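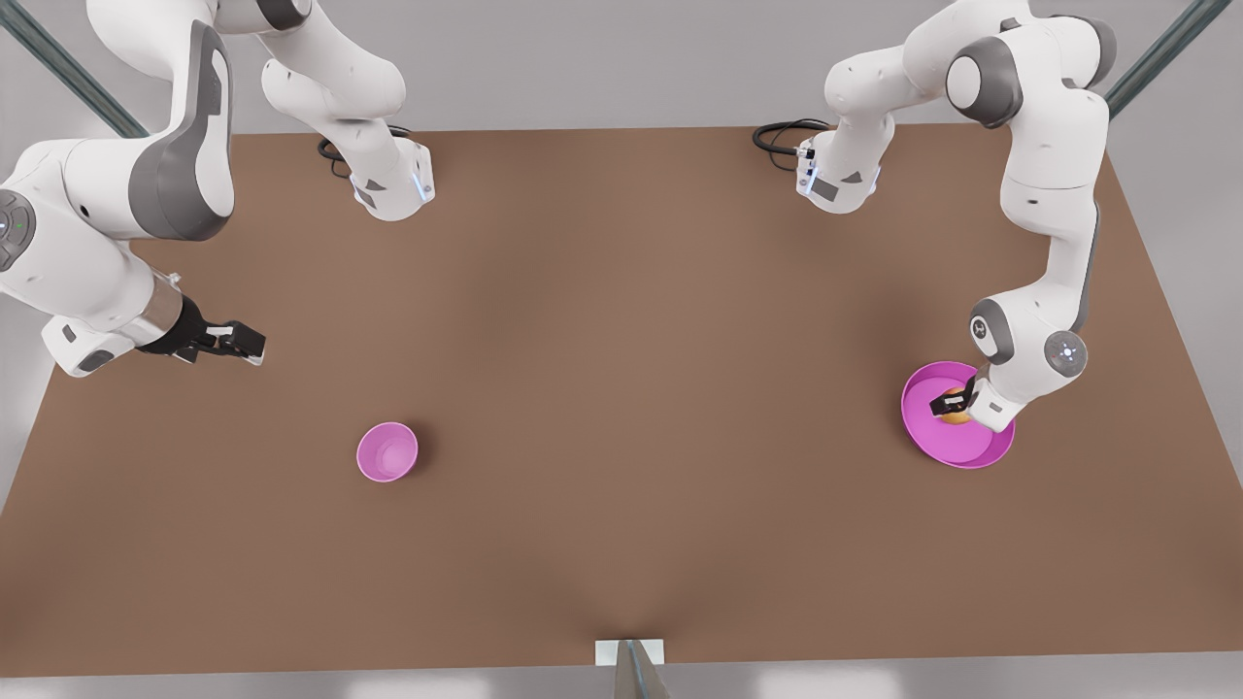
Remo Ruggiero's first question to us was whether a planner can be trusted when two arms share one table, and he asked it again before he signed. We think it is the right question, and most of our work at Lepik is an attempt to answer it.

Lepik makes planning and control software for two-armed robots. We do not build the arms. Our customers already have them, and they come to us when the motion is slow, or when one arm must wait for the other without a good reason.

What we make

Our main product is Enunholm, a motion planner which treats both arms as one system. It checks 300 candidate paths before the first joint moves, and it plans again every 200 milliseconds while the task is running. A task such as taking a bun from a bowl looks simple, but the planner must know where the fingers are, where the rim is and what the second arm is allowed to do in the meantime.

Plavwood is our perception package. It gives the planner the position of cups, bowls and food from ordinary colour cameras. It also reports how sure it is, and the planner slows down when the answer is weak.

How we work

Every change in the code is first tried in simulation. The night run has 2120 table tasks at present, and we read the failures together at nine in the morning. Only after this does a new version go to the real arms in our Cernton workshop.

Our team

We are four engineers and one office manager. We started in two rooms above a bakery and we still have the same rooms – the rent is fair. In August the office is open in the mornings only.

If you have a robot that hesitates, write to us and attach a log file. We answer in English, Italian or Estonian.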